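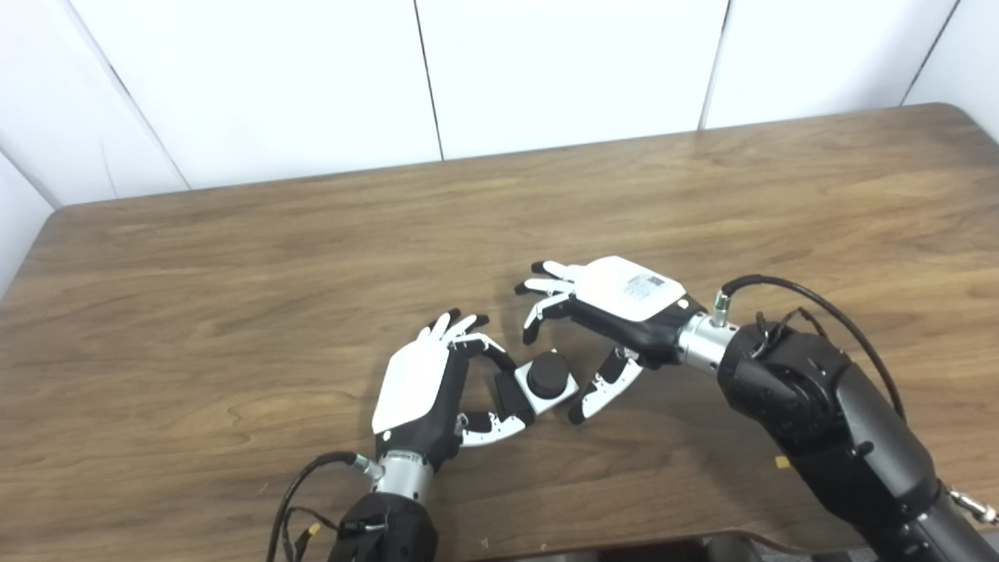
Esperanza Mbeki schreibt, beim Tag der offenen Tür von Zasach sei die Steuerung ausschließlich über Cosetti gelaufen, und wer Serner erwarte, habe die Ankündigung vom August nicht bis zum Ende gelesen. Ich hatte vorher gefragt, ob sich der Besuch lohnt, wenn man sich nur für zweihändiges Greifen kleiner Teile interessiert und zu Hause mit Serner 2000 arbeitet. Das bleibt offen. Vor allem: Wird dort autonom gefahren oder ferngeführt, und bekommt man Zahlen?
Valdebenito

Lautaro Sepúlveda
Ich war vormittags dort. Gezeigt wurde das Handhaben kleiner Bauteile auf einem Holztisch, zwei Arme, je eine mehrfingrige Hand. Laut Vorführer war der Ablauf ferngeführt, autonome Läufe gab es erst am Nachmittag. Die Auswertung hängt als Ausdruck am Eingang: 2111 Versuche, davon 1163 ohne Eingriff. Die Abbruchkriterien fehlen, der Wert ist also mit anderen Anlagen nicht vergleichbar. Teile mit zylindrischem Knauf werden dort bevorzugt, weil der Daumen definiert anliegt. 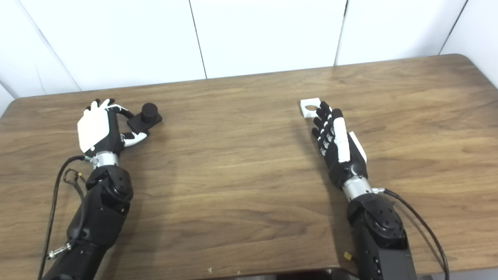 Kann man die Greifkräfte vor Ort ablesen? Die Werte laufen auf einem Monitor am Bedienplatz mit, exportiert werden sie für Besucher nicht.

Die Führung dauert fast 5 Stunden, wenn man die Fragerunde mitnimmt. Wer nur die Hände sehen will, kommt besser früh und geht vor dem Vortrag.

Esperanza Mbeki
Nachtrag zu Serner: Die Schnittstelle ist angekündigt, Termin unbekannt. Parkplätze hinter der Halle.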